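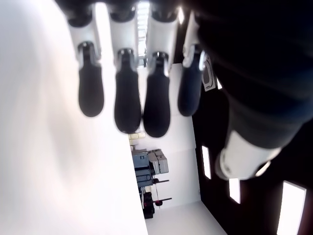

Proof copy inspection – Duman, short stories, paperback

Publisher: Ferden
Printer: Motden, job 3576
Checked by: Khairul Wijaya
Second reader: Kyriaki Petridis (stories only, not the cover)
Copies looked at: 2
Pages: 165 numbered, plus front matter

Marks: OK = fine. FIX = has to change before we release the file. ASK = someone else decides. N/A = skip.

Did this Sunday over one long sitting, so comments are short. Page numbers are the printed ones, not the PDF ones. PDF runs ahead by the front matter, please don't mix them up again, it cost us a day on the last book.

COVER

Title and author spelled right, front – OK

Title and author spelled right, spine – OK. Type sits a hair low on copy A, centered on copy B. Motden says that's within what they allow. Can live with it.

Spine reads top to bottom – OK

Back cover blurb matches approved text – FIX. It's the March version. The approved one drops the sentence about the lighthouse, which gives away the end of the fourth story. New text is in the shared folder, file name ends in "final". Not "final new".

Quotes on back cover cleared – ASK. Kyriaki has the email from the first reviewer. Second one only said yes over the phone. Need it in writing.

Barcode scans – OK. Scanned both with the shop app, came up with the right number.

Price on barcode matches price on catalog sheet – FIX. Catalog sheet is the wrong one, cover is right. Change the sheet.

Color against the approved printout – OK ish. Green is duller than on screen. It always is. Author has seen copy A and is fine.

Lamination – OK on B. Copy A lifting at the bottom corner, front, near the fold. Told Motden, waiting to hear. If the rest come in like A we send them back.

Cover trim square – OK

FRONT MATTER

Half title – OK

Title page – OK

Copyright page, year – OK

Copyright page, ISBN same as back cover – OK, read it out loud digit by digit. Do this every time pls, don't just glance.

Copyright page, printer line – FIX. Still names the old printer. Should be Motden.

Cover artist credited – FIX. Missing completely. It was there in the second round, must of dropped out when the page was reset.

"Some of these stories first appeared in" paragraph – FIX. Lists three magazines, author's letter lists four. Add the Riltton quarterly, it ran the title story. Their contract asks for the credit word for word so copy it out of the contract, don't retype from memory.

Dedication – OK. Lower case is on purpose. Leave it.

Contents page, titles match story openings – FIX. "What the Ferry Left" in the contents, "What the Ferry Leaves" on the story itself. Author says Leaves.

Contents page, page numbers – FIX. Last three entries are off by one. Probably from when the blank went in after the sixth story. Recheck all of them after any other change, even a small one.

Epigraph permission – N/A, old enough to be out of copyright. Kyriaki checked the translation too and that is also old.

INSIDE PAGES

Every page present and in order – OK both copies. Turned every one.

Page numbers run to 165 with none missing – OK

Blank pages really blank – FIX. The one after story six has a running head on it. Blanks get nothing.

Stories start on right hand page – OK except the very short one, which the author wants facing the one before it. Agreed in May, leave.

Running heads show the right story – FIX. Pages 88 to 97 still carry the title of the story before. Easy to miss, I missed it the first time through and only caught it going back for something else.

Margins even – OK. Inner margin is tight. You have to press the book open a bit to read the ends of lines around the middle. Would of liked a touch more but that would push the page count up and the quote with it. ASK Kyriaki if she minds.

Widows and orphans – FIX, four spots, pages 23, 61, 104, 140. The one on 140 is the last word of a story alone at the top of a page, looks terrible. Others are minor, fix if it doesn't shift anything.

Bad hyphen breaks – FIX. "The-rapist" on 72. Obviously.

Scene breaks showing – OK mostly. A scene break falls at the foot of page 47 and disappears, so it reads like the same conversation carrying on in a different house. Put an ornament there.

Italics carried over from manuscript – FIX. Letters in story three should be italic all the way through, second letter is roman. The ship's name is italic in some places and not others. Make it italic.

Quote marks curly all through – FIX. Straight ones on 15 and 119. Search the file, there'll be more.

Apostrophe at start of a word facing the right way – OK

Accents – OK. Kyriaki went over all the Greek names and the two Turkish ones with the author.

Type weight even – OK on A. On B pages 33 to 48 print gray, like the ink was running low. Whole section. Asked Motden to look at it. Photos of the pages sent with the email.

Show-through – OK. Paper is the cream one, same as the last title.

TEXT, SECOND READER

Kyriaki's notes, typed up from her pencil ones. She read copy B.

Story one – the aunt is Leda on the first page and Lena after. FIX, Leda.

Story three – the train leaves in the evening and they eat breakfast on the platform. ASK author. Could be meant as the next day but then a line is missing.

Story four – "he said" twice in one line of dialog. FIX.

Story five – clean. She liked this one best and says it should be the one we send out for excerpt. Noted, not a proof thing.

Story seven – paragraph repeated, bottom of 112 and top of 113. FIX. Removing it pulls the text up by five lines so recheck 113 to the end of the story for new widows.

Story nine – "discrete" should be "discreet". FIX.

Last story – author wants to change the final sentence. Again. ASK, but the answer from me is this is the last time, and only if it's the same length.

BACK MATTER

Acknowledgments, names checked – FIX. One name spelled two ways in the same paragraph. Author to confirm which.

Author bio – OK

Author photo – N/A, no photo, her choice.

Also from Ferden page – FIX. Two of the titles are out of print. Take them off.

Type note – OK

BINDING AND HANDLING

Spine opens without cracking – OK, opened both flat at the middle and at both ends.

Pages hold – OK. Gentle tug on ten pages per copy, nothing loose.

Glue clean – small blob inside the back cover on A. Picked off. Watch for it.

Smell – strong when opened, gone by next morning.

Shipping box – OK, but no padding on the spine side. Ask Motden for padding on the full order. Copy A's corner might be down to that – not sure.

BEFORE RELEASE

Corrected file back from typesetter – open
New proof, PDF only – open. No second printed proof unless the page count changes.
Lamination answer from Motden – open
Gray section answer from Motden – open
Second quote in writing – open, Kyriaki
Author's answers on stories three and last, plus the name in acknowledgments – open, Khairul to call
Advance copies, 30, addresses checked – half done. Riltton wants theirs sent to the new office, the label list has the old one.
Sign-off, Khairul – not yet
Sign-off, Kyriaki – not yet

Marked-up copy A is on my desk, under the blue folder. Please don't take it home. Copy B is with Kyriaki. Any change after todays list goes in the file notes with your initials and the page number.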